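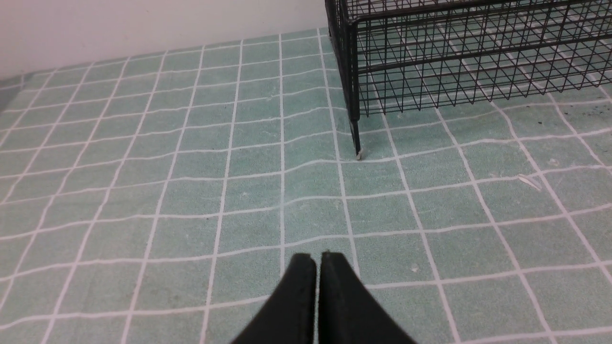 What do you put under a wire basket so it doesn't scratch the table or slide around?

A soft mat or a thick cloth that's bigger than the basket on all sides, so the legs land on it with room to spare. I've been using the green grid kind and I love it.

Tharushi Siriwardena
February, 9:14 PM

OK so now for the longer version! I finally moved all our sauces out of the cupboard and into one of those black wire mesh baskets, and I'm so happy with it I had to tell somebody. It has little legs, so the bottom doesn't sit flat on the table. You can see every bottle from the side and wipe under the thing without unloading it. The green stuff with the white grid is great too. Sold by the yard at the Altel on MacPherson Street, cut it with kitchen scissors, done.

My plan is: sauces in the basket, oyster sauce and soy at the front, vinegar behind, sesame oil wherever it fits. Anyone else doing this? I want to hear how you group yours.

pantry_pat wrote:
Love a wire basket. I have two of the Primberg ones, the medium size, and they've lived through a move. One thing to check before you load it up is the feet. Mine came with rubber caps and I lost one the first week. Bare wire on a wood table will leave a dot, mat or no mat, if the mat's thin enough.

I group by how often I grab it. Everyday stuff outside the basket, everything else in.

gluten_free_gus wrote:
Outside the basket? Then what's the basket for?

pantry_pat wrote:
For the stuff I don't grab! Fish sauce, the fancy vinegar, hot sauces people give us. If I had to lift the oyster sauce out of a basket every single night I'd be annoyed by Wednesday.

Tharushi Siriwardena wrote:
Hmm, see, I started with everything in and I'm already coming around to this. The squeeze-cap bottles are the ones I use with one hand while the pan's going, and a basket side is right in the way of that.

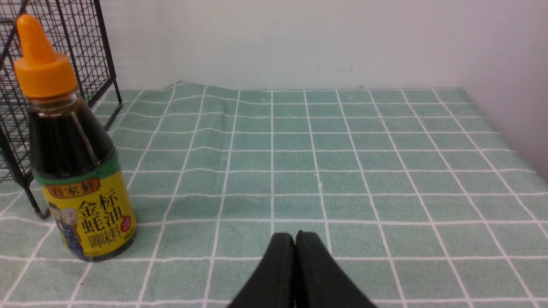

So I think the squeeze bottles get their own spot right next to the basket, and the screw tops go inside, where I need two hands anyway. That frees up a whole corner for the chili crisp jars (there are more of those than I'd like to admit). Trying it for the rest of the week!

wima_kitchen wrote:
Do you all not refrigerate oyster sauce?? Mine says to after opening. I'd be careful about getting too excited about a countertop setup for that one.

gluten_free_gus wrote:
Same here, fridge door. Soy is fine out if you go through it fast. Oyster sauce goes in the fridge at my house and my mother's.

oldstove wrote:
We kept it out my whole childhood and went through a bottle so quickly that it never came up. But I read labels now that I'm older, and if the label says fridge, it goes in the fridge.

Tharushi Siriwardena wrote:
Fair, fair. Ours does go back in the fridge at night. I bring the cold things out when I start cooking and they sit by the basket until we eat. Should have said that up front.

pantry_pat wrote:
That's a nice system. It's basically a parking spot.

corner_cabinet wrote:
I'm going to be the grump about the mat. I had one of those soft textured ones under my oils and it was awful in a month. Oil gets down in it and it never comes all the way out. I went to a plain metal tray with a rim and I'd never go back. Drips stay in the tray, tray goes in the sink.

Tharushi Siriwardena wrote:
But a wire basket on a metal tray, the noise!

corner_cabinet wrote:
It's a little loud. I got used to it.

oldstove wrote:
You could do both. Tray inside the basket, mat under the basket. Measure the inside of the basket along the bottom, they usually taper. I bought a 12 inch tray for what I thought was a 12 inch basket and it sat halfway up like a shelf.

wima_kitchen wrote:
How do you get the mat to lie flat? I bought something like it, rolled, and it's been wavy ever since. Bottles lean on it.

Tharushi Siriwardena wrote:
Mine ripples too. I rolled it backward overnight with a rubber band at each end and that took out the worst of the curl, then I weighed down the corners with cans.

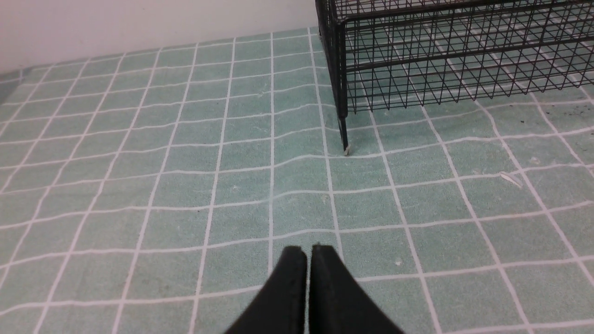 The side by the wall is the stubborn one. I smooth it from the middle out with my forearm every time I wipe it down and the waves just move over. It doesn't bother me under the basket, since the legs press it down, but I wouldn't stand a tall skinny bottle on a ripple.

oldstove wrote:
Hair dryer on low, from the back side. Keep it moving. Then put something heavy on it while it cools. Worked on my shelf liner, try a scrap first.

wima_kitchen wrote:
Ooh, I have a scrap. Will try Saturday.

corner_cabinet wrote:
Or a tray.

Tharushi Siriwardena wrote:
Ha! I'm going to look for a small one for inside the basket, you've talked me halfway. Pat, do you remember if the medium Primberg comes with spare foot caps?

pantry_pat wrote:
Mine had three on the feet and one rolling around in the box, no extras. Hardware store has ones that fit, take the basket with you.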